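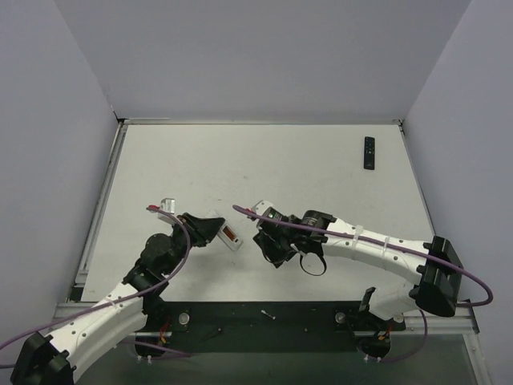
*Main camera view, remote task, both arms over the table.*

# Wemgate two-arm bench

Files and notes for the two-arm setup in the back corner of the Hasis shared workshop. The repo holds the recordings, the calibration files and the scripts used to play a recording back on the arms.

Last updated 11/20/23.

## What is in here

- `recordings/` has one folder per episode, with joint positions and video
- `calib/` has the current offsets for the left and right arm
- `scripts/` has record, replay and check
- `docs/` has the wiring notes and the cut list for the table

## The bench

Two arms are mounted on a black strip along the near edge of a white table. Plain walls stand on three sides. We put them up in October after people walking past the bench kept turning up in the background of the video. Episodes from before the walls are in `recordings/old` and should not be mixed with the rest.

Each gripper carries a small camera module. The purple cables run back along the arms and are held with cable ties. Leave slack at the wrist when you replace a tie. A tight cable pulls on the red connector when the wrist rolls, and the camera drops out partway through an episode.

## The remote task

The objects are one black remote and one white remote. The goal is to pick up the white one, turn it over and set it down beside the black one. Start positions change between episodes. The white remote may start with either side up.

There are 77 episodes of this task. Each is cut at 20 seconds, including the ones where the task was not finished. Video is 30 frames per second. The `result` field in each episode's `meta.json` is one of `done`, `dropped` or `timeout`. It was filled in by hand, and 6 episodes still have it blank.

## Running a replay

1. Clear the table and move both arms to the rest pose.
2. Run `scripts/check`. It compares the rest pose with the saved offsets and stops if a joint is out.
3. Place the remotes to match the first frame of the episode.
4. Run `scripts/replay` with the episode folder name.

Keep a hand near the stop switch. Replay does not look at the cameras, so a remote in the wrong place gets pushed or pinched.

## Known problems

- The right gripper closes slightly later than the left. The Hiltia driver board has a delay setting, but changing it made the left arm jitter, so it is back at the default.
- Marks on the tabletop show up in the video. They do not wipe off.
- Wrist video in a few early episodes is darker than the main view.
- `scripts/record` overwrites a folder with the same name and does not ask.

## Use

Code and recordings are free to use and change. If you publish something with the recordings, name the Dlamini bench project and link to this page. The table drawings in `docs/` are for our bench size only, so measure your own arms before cutting.

Contact: open an issue in this repo | © 2023 Dlamini bench project | Back to top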